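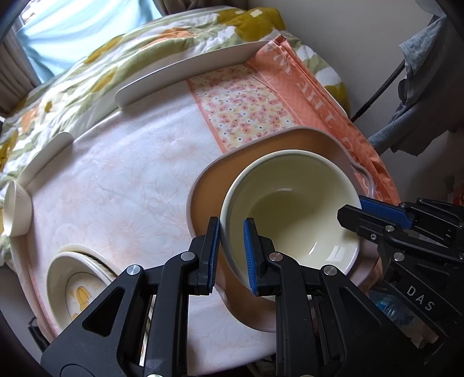
Belleck Supper Club goes weekly from August, and we've got a cookbook to go with it

For immediate release

Hello! Catalina Godoy here, founder of the Belleck Supper Club, with news I've been sitting on since spring and have been terrible at keeping quiet about. From August we're opening our doors every week instead of once a month, and on the same evening we relaunch we'll be putting out our first cookbook, Soup Before Anything, published by the lovely small press Dernov.

If you haven't come across us, we're a supper club in the old chapel hall on Iltlow Lane. We cook one long meal, everyone sits down at half past six, and the first course is always soup. People ask me why soup and I never have a clever answer. My gran started every dinner with it, even in a heatwave, and I find it very hard to sit down to a meal that doesn't begin with a spoon. We've done broths, chowders, a chilled cucumber one that divided the room (I loved it, the back table did not) and a leek and potato that I've now been forbidden to take off the menu.

We served 731 dinners last season out of a kitchen with one decent oven and a fridge door you had to hold shut with your hip. So going weekly has meant sorting the kitchen out properly. We've moved the sinks to the window side, bought a second oven, and finally replaced the hob that only lit if you talked to it nicely. The local building firm Benítez did the work over the winter and were very patient with me changing my mind about shelves.

Vicente Cabral, our head cook, has been with me from the first night. I asked him for a proper quote for this release and he gave me this: "I'm pleased about the second oven. I'd like people to know that I'm very pleased about the second oven." So there you are! He's also written the bread chapter of the book, and it's the longest chapter in there by miles, because he wouldn't let me cut the bit about rye.

The book itself has 248 pages and covers a whole year of suppers, month by month. Each month opens with its soup and then goes on through mains, a side or two and a pudding. I wanted it to be the sort of cookbook you can use on a night when you're tired, so there's nothing in it that needs a special trip to the shops, apart from one recipe in December where I got carried away with saffron. Leandro Troncoso did the drawings, and he has made my pea soup look far more glamorous than it deserves.

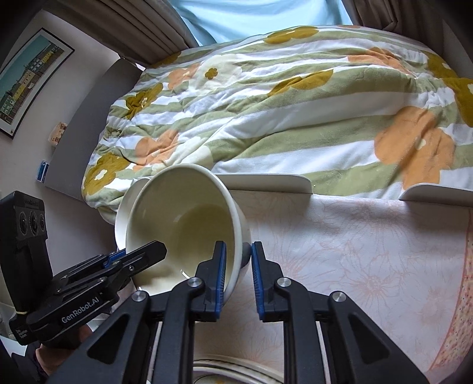

A white bowl with a little pale yellow liquid inside.

Dernov are printing 900 copies to begin with. The book costs £24, or £20 if you pick it up from us at the hall on a supper night. We'd much prefer you came and got it in person, partly so we can say hello and partly because I've seen how much the postage is.

Weekly suppers will have four courses and cost £32 a head, with bread and tea or coffee included. You're welcome to bring your own wine and we don't charge for opening it. There's a vegetarian menu every time, and Nahuel Henríquez, who looks after bookings, will happily talk through allergies with you if you tell him when you reserve. Please do tell him then and not at the table, when I've already got the pans on. The largest table we can seat is six, so if there are more of you than that we'll put you on two tables next to each other and you can shout across.

On relaunch night we'll open early, at five, with small cups of three soups from the book to try for free while you have a nosy round the new kitchen. Supper follows at the usual time. Emiliano Olivares will be playing the piano, which has been tuned (I checked!), and Leandro will have some of his original drawings up on the side wall for sale.

Places for the first month are open now. You can book by ringing the hall in the afternoon or by dropping a note through the door on Iltlow Lane, and quite a few of our regulars still do it that way.

Members of the press are very welcome on relaunch night and we'll feed you. For review copies, interviews or pictures of the drawings, please ask for Nahuel at the hall between two and five in the afternoon. If you'd like to talk to Vicente, try to catch him before the bread goes in.

Ends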